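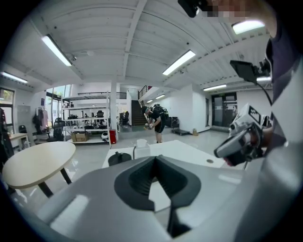
Valby Folding Table

The Valby is a table. It has a top, it has legs, and the legs fold. We have sold it for 7 years and in that time the main improvement has been to the instruction leaflet, which used to be in the wrong order.

It was drawn up by Nadine Hakim for village halls, craft fairs and anyone whose relatives turn up in numbers. She wanted something one adult could carry up a flight of stairs without swearing. Testers managed the stairs.

What it's like to live with

The top wipes clean with a damp cloth. Tea comes off, felt tip mostly comes off, and candle wax needs patience and a blunt knife. Don't use scouring pads - the surface will go dull and you will write to us about it.

The legs lock with a click. If you didn't hear the click, they haven't locked. Adjoa Tsikata in our returns department would like this sentence printed larger, but we only have the one size.

Kettles, urns and slow cookers are all fine, provided they stand on their own feet or base. A hot pan straight off the hob is not, and the guarantee says so on page 2. Keep flexes where people won't walk into them.
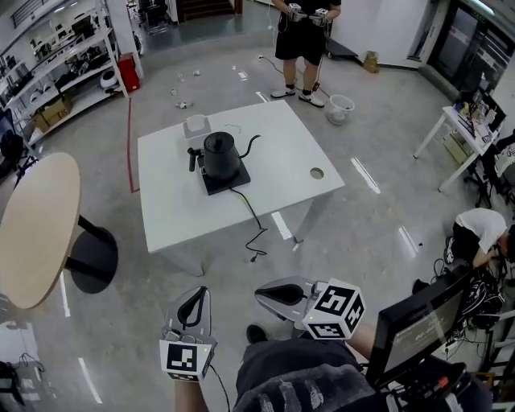
Sizes and finishes

Standard and Long. The Long seats two more people, or one more if it's your uncle. Both come in white or oatmeal. There was a green one until June, and we are told it was very green.

Spare parts

Feet, hinges and locking catches are kept in stock for every Valby made. Quote the number stamped under the top. If it begins with a T, you have a Tolach, our older model, and the catches won't fit however hard you push.

Delivery

Sent flat in one box, usually within the week. Please check the corners before signing. Orders for halls and schools go through Rawan Dabbas, who can also arrange a trolley.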